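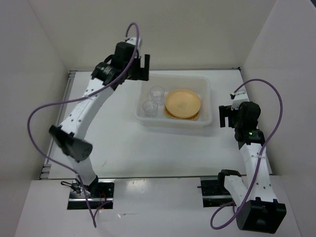
Right, week two of the washing-up bowl system and I have Opinions. Strap in (or mute me, fair enough)

Background for anyone new: the flat in Keane has no dishwasher, one tiny sink, and a draining rack that was held together with a bread tag. So now everything dirty goes in a plastic tub first and gets carried over in one go

Rule one is glasses on one side, plates on the other. I learned this in January by losing a very nice tumbler to a very heavy plate. RIP

A pair of glasses and a plate or so is a perfect load, by the way. Any more and you're basically playing Jenga over a tiled floor

Also, see-through tub!! I had a navy one before and kept tipping teaspoons out with the water. I reckon I've thrown away half a cutlery set that way

Maeve asked if it matters that the plates are orange. Maeve, it matters enormously, they cheer me up at 7 in the morning

They do mark though. Bicarb on a damp cloth, little circles, leave it while the kettle boils. Works on tea, doesn't touch turmeric, I've given up on turmeric

Glasses get washed first while the water's clean, then plates, then whatever Cormac has done to the porridge pan

Felicidad says she dries hers straight away with a linen cloth and never gets streaks. I own one linen cloth and it has a map of Kerry on it and it's too good to use

Anyway the tub lives under the sink now, the old rack's gone in the bin, and I'm after a new one that's narrower than my windowsill. Send links please, nothing chrome, mine always go rusty at the feet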